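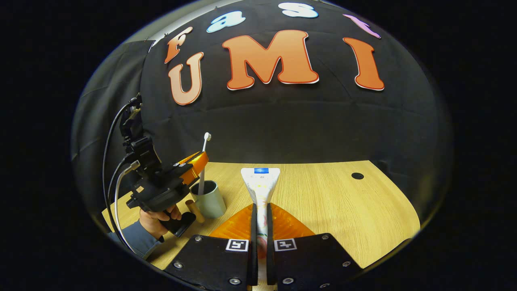
Toothpaste tube held cap-down, with a toothbrush standing in a grey-green cup behind.

The basin shelf: tubes, cups and the last of the paste

A laminate toothpaste tube has three parts that matter to the packaging engineer: the sleeve, the shoulder and the end seal. The senior engineer at Fluver, a packaging consultancy in Geelong, has worked on all three. We spoke in December 2025, after the firm finished a study of how tubes are stored and emptied in Australian homes.

The study covered 239 households. Each kept a record of where the tube was left between uses, in what position, and its mass when it was thrown out. The return rate was better than the firm had planned for.

"The position question was the main one," the engineer said. "A tube on its side distributes paste along the sleeve. A tube on its cap keeps it at the shoulder. You want it at the shoulder, where the orifice is."

Cap-down storage depends on the diameter of the cap. The older screw caps were narrow and the tube fell over. Flip-top caps are close to the width of the shoulder and will stand on a level surface without support while the tube is reasonably full. As it empties, the sleeve flattens and the centre of mass drops, but the stiff end seal is still up at the top and any curl in it pulls the tube to one side.

"People roll the end, and then they wonder why it leans. If it's going to stand, press the sleeve flat from the seal downwards and leave the seal straight."

The flat end is formed after filling. The tube arrives at the filler open at the tail and capped, is filled from the open end with the cap underneath, then closed with heat and pressed to a crimp. Fluver ran its trial batch of 1,000 tubes at Papadopoulos, a contract filler, on a hot-air sealing head made by Vestanitz. The head was set up in June and the batch was run in a single shift.

Seal strength was checked on 50 tubes from the batch. All were loaded until the seal or the sleeve failed. The engineer prefers to see the sleeve go first.

"If the seal peels cleanly, your temperature is low or there's product in the joint. Paste in the joint is the usual fault. The nozzle has to cut off properly before the tube indexes. It's a filling problem that shows up as a sealing problem."

Printing on the tail is kept to a minimum for the same reason. Ink in the seal area affects the bond on some laminates, so heavy artwork generally stops short of it. Pale graphics on a white sleeve are less trouble on the line, according to the engineer, because slight rotation of the tube at the sealing station is harder to see.

The households were also asked what stood next to the tube. The most common answer was a cup or tumbler holding one or more brushes. Fluver tested a plain cylindrical cup, catalogued by its supplier as the Arkon, for stability and drainage. Filled with dry sand, the test cup weighed 400 grams and was pushed at the rim until it tipped.

"An empty cup with a brush in it is top-heavy. The handle goes to the bottom, the bristles are up in the air, and the brush always leans on the rim. That is the correct way up for drying. The cost is that you've got a side load on a light cup."

The preferred answer is a heavier base. A wider cup also works but takes shelf space, and the brush lies over further. The engineer would not recommend storing the tube in the same cup. Residue from the cap runs to the bottom and stays there, and the cup then needs washing more often than most of the households reported doing it.

Asked what would change next, the engineer named the orifice. A smaller opening gives better control of the dose, but paste dries in it faster if the cap is left open. Fluver has two diameters under test and expects to hold the sleeve and seal as they are until those results are in.

Related items
Hot-air and ultrasonic tail sealing compared
Why flip-top hinges whiten
Measuring residual product in flexible tubes
Drainage in bathroom tumblers

Subscribe to our newsletter for new interviews and test notes. You can unsubscribe at any time.

Contact | Copyright | Back to top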